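保管室第二区画に関する報告

ストンドン記念館の保管規程は、第一条において、収蔵品はその来歴を問わず等しく扱われるものと定めている。イレナ・チェシラクが着任した朝、館長代理から手渡されたのはこの規程の写しと、鍵二本、それに黒い天板の机の使用許可証であった。机は第二区画の北側にあり、収蔵品を台帳に記載する際は必ずその上で行うこととされていた。

五月のあいだ、彼女は前任者テクレ・アブデラの残した台帳を読み進めた。記載は簡潔で、感想に類するものは一切なかった。ただ一件、ブルルティドスカ家からの寄託品の項にのみ、余白に鉛筆で「開けるべからず。ただし机の上に置くことは差し支えない」とあった。品名の欄には「卵形小物、桃色、一点」と記され、評価額は五百、保険額は千とされていた。評価額と保険額が異なる理由について、台帳は何も述べていない。

チェシラクは規程に従い、寄託者に照会状を送付した。返信は二週間後に届いた。差出人はイサンス在住の当主の姪で、文面は次のとおりであった。

「お尋ねの品は、祖母が幼少の折に伯父から贈られたものでございます。中身につきましては、祖母は生涯語りませんでした。母は空であると申し、叔母は指輪であると申しておりました。両名はこの件により、二十九年にわたり口をきいておりません。つきましては、貴館において引き続きお預かりいただきたく、開封の有無につきましては貴館のご判断に一任いたします。」

一任されたことを、チェシラクは上司に報告した。上司は、一任とは責任の移転を意味するものであり、当館は責任の移転を受ける立場にないと回答した。よって開封は行わず、現状の確認のみを実施することが決定された。

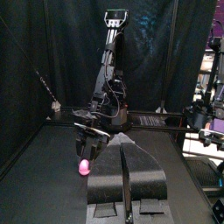
最終更新日:2024年8月29日

確認は午前中に行われた。卵は黒い机の上に立てて置かれた。艶のある桃色で、丸みを帯びた上部は光を受けてやや淡く見え、下寄りには、二つの殻の合わせ目のような縁がわずかに張り出していた。チェシラクはこれを台帳に「合わせ目と思われる縁あり」と記入した。書き終えてから、「思われる」の語を消すべきか否かをしばらく検討し、残すこととした。

立会人として呼ばれたアブデラは、退職後も館の近くに住んでおり、帽子を手に持ったまま机の脇に立っていた。余白の鉛筆書きについて問われると、自分の筆跡であることを認めた。

「開けようとなさったことは」とチェシラクは尋ねた。

「ございます」と彼は答えた。「一度、手に取りました。軽いものでした。しかし、軽いということは空であることを意味しません。指輪もまた軽いものです。」

「それで、どうされましたか。」

「机に戻しました。その日は妹から手紙が来ておりまして、返事を書かねばなりませんでした。」

この発言は確認記録の主旨に該当しないため、正式な文書には採録されなかった。チェシラクは自分の手帳にこれを書き留めた。彼女にも姉が一人いて、イルマの町で薬局を営んでいる。最後に電話をしたのがいつであったか、彼女は思い出すことができなかった。

確認の結果は次のように取りまとめられた。寄託品に外形上の異状は認められない。合わせ目については、次回の確認まで触れないものとする。内容物については不明とし、不明である旨を寄託者の双方に、同一の文面をもって通知する。

通知状は二通作成された。チェシラクは宛名を書き、封をし、発送簿に番号を記入した。それから規程の定める手順に従って卵を薄紙で包み、棚に戻した。アブデラはすでに帽子をかぶり、廊下に出ていた。

執務室に戻ると、彼女は三枚目の便箋を取り出し、発送簿には記載しないまま、姉の住所を書きはじめた。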